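Hornavo room - painting the walls

The back room at Hornavo was repainted in December. The walls are now a plain light grey, matt, two coats over primer.

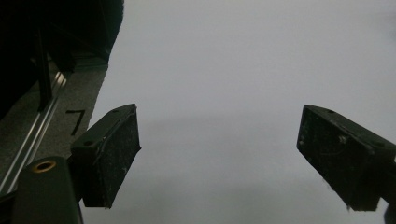

Light grey, nothing hung yet.

Ingvar Hedegaard wrote in to say he would have gone a shade warmer, as grey goes blue in a north-facing room by mid-afternoon, and asked which tin it was.

It was the Irnutton mix, 40 litres for the whole room with a little left over. The Wasilewska sample was warmer but dried patchy on the test board. Skirting and door frames are still to do - same grey, satin finish.

Page updated February 1, 2025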